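Search by meaning vs. search by words: what do we lose?
Forum: Information Retrieval and Society > General discussion
Replies: 7

quillback
I maintain the search function for a regional library catalog. We run Eter, an old lexical engine: inverted index, term frequency weighting, a stemmer, a synonym table edited by hand. The vendor is moving everyone to Trornholm, which embeds the query and the records and returns nearest neighbors. There is a lexical fallback but it is off by default.

My question is less about the migration than about what kind of thing a catalog becomes afterward. With Eter, a patron who got a bad result could, in principle, find out why. The word was in the record or it was not. With Trornholm the answer to "why did I get this?" is a distance. I can report the distance. I cannot explain it to the person at the desk.

I ran 222 logged queries through both systems. Trornholm was better on long natural-language queries and on misspellings. It was worse on call numbers, on proper names, and on anything with a negation in it. "Gardens not in England" returned a great many English gardens.

Is there any serious writing on this from the patron's side? Most of what I find is benchmark papers.

hexpat
The negation result is expected. A single-vector encoder compresses the query to a topic, and "not" carries almost no weight in the compression. Turn the lexical fallback on, fuse the two rankings, and most of your proper-name failures will go away. Negation will not be fixed by fusion. You need a query parser in front, or a reranker.

On the larger question, I think you are giving Eter too much credit. Somebody wrote that synonym table. Somebody picked the stemmer. The patron never saw either of them. The old system was explainable to you, the maintainer, and you are treating your own access as if the public had it.

marginal_note
I disagree with hexpat on the second part. A rule that is written down can be read, contested and changed, even if few people bother. We had a complaint at my last job about a subject heading that a patron found insulting. The fix was one line in a table. The patron was shown the line before and after. I do not know what the equivalent would be in an embedding space. You can retrain, or add an override, and the override is just the old table again under another name.

There is also the matter of habit. Lexical search taught people to think about which words an author would have used. That is a small skill, but it is the same skill that makes someone good with a back-of-book index.

hexpat
It also taught people to give up. Look at zero-result sessions in any lexical log. A large share of those patrons had a reasonable question and the wrong noun. I would not call that an education.

On contestability: the override being a table is fine. Put the table where it is needed and let the model handle the rest. Nothing requires the whole system to be of one type.

sloe_process
Coming in from the image side. I look after retrieval for a mixed collection of stills, most of them with thin metadata or none. Lexical search over our stills was close to useless, so the choice was easy for us. The tradeoffs show up in a different spot. Two items a person would call different can sit very near each other, and the ranking between them changes with a one-word edit to the query.

Our test query was "sweeping the floor." We moved from "sweeping" to "sweep up" to "dustpan" and the top of the list reshuffled each time.
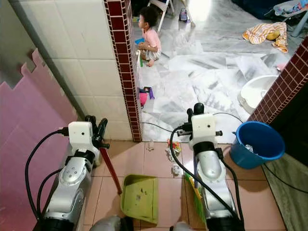
Arm at left holding a dark red broom handle, dustpan on the floor.

A cataloger would have assigned this a few headings and it would have stayed put under them. In the vector index it has no fixed place a person can name. It has neighbors, and the neighbors depend on who is asking. I do not consider that a defect. It does mean that "where is this item in the collection?" has stopped being a well-formed question, and the older staff still ask it, for good reasons: weeding, audits, teaching.

We kept a plain browse tree next to the search box. It gets little traffic. The people who do use it are the ones who complain the loudest when it breaks.

quillback
Thanks, this is the sort of thing I was after. Two follow-ups.

hexpat, fair point about access. I will concede that the public could not read the synonym table. But they could form a correct theory of the system from outside. Type a word, get records with that word. A ten-year-old can work that out in an afternoon. I have been using Trornholm for some time and my theory of it is still poor.

sloe_process, do you show patrons any kind of score?

sloe_process
We did and took it off. People read it as a percentage of correctness. A cosine value has no such meaning, and the useful range shifts from one model version to the next. After the December update the same pair of items scored differently and we got mail.

What we show now is a "matched on" line when the lexical side contributed, and no line at all when it did not. The absence is informative once you know to look for it, but I admit that is a lot to ask.

bitrot_betty
Mild dissent from everyone. The framing of "tool I own" against "service that steers me" is the part that matters, and both sides here are skipping it. Eter ran on a box in a closet. Trornholm is hosted, the model is updated on the vendor's schedule, and the ranking on the first of the month need not be the ranking on the last. If a student cites a search procedure in a thesis, it cannot be repeated. That is a property of the hosting contract. Vectors have nothing to do with it. A pinned local embedding model would be perfectly repeatable.

I wrote this up at more length for the Bulldale reading group's page. Pasting the relevant section:
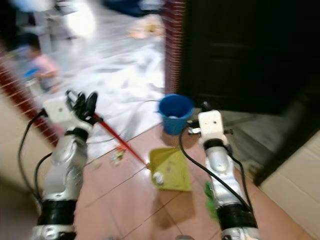
By bitrot_betty
Systems librarian and contributing writer, Bulldale Notes

An index is a promise about the future. It says that a person who comes back with the same question will be sent to the same shelf. Card catalogs kept this promise almost by accident, through the slowness of the furniture. Early software kept it too, for as long as the hardware lasted. Hosted retrieval does not make the promise at all, and the contracts I have read are candid on this point. The vendor reserves the right to improve the service.

Improvement is measured against a pool of queries, averaged. A change that helps most queries and harms a few counts as a gain. The few are not random, however. They tend to be the rare names, the local terms, and the questions of specialists who already know the collection well. When our group compared saved result lists for the Mabuza papers, a finding aid of 2,024 items, 4 items that had been on the first page were no longer reachable by any query we tried. They were still in the database. A record that cannot be reached is, for the reader, gone.

My proposal is modest. Version the model as you would version a classification scheme. Publish the version next to the results. Keep the previous one running for a stated period. Let a reader ask the old index the old question.

(end of paste)

hexpat
The versioning proposal is sound and cheap at catalog scale. Storage for 2 sets of vectors is trivial for a collection that size. The cost is re-encoding when records change, since each edit has to go through both models. Manageable.

I would push back on "not reachable by any query." Did you try exact title with the lexical fallback on?

bitrot_betty
It was off, and the setting was not exposed to us. With it on I would expect all of them to come back. I take that as support for my point about the contract.

marginal_note
Agree with that last one. quillback, I would get the fallback and the version pinning in writing before cutover. Asking afterward goes in the feature request queue, and ours has been open for a long while.

quillback
Both are going in the reply to the vendor. I will also ask for export of the raw vectors, so that a given state of the index can be archived with the records it was built from. Will post what they say.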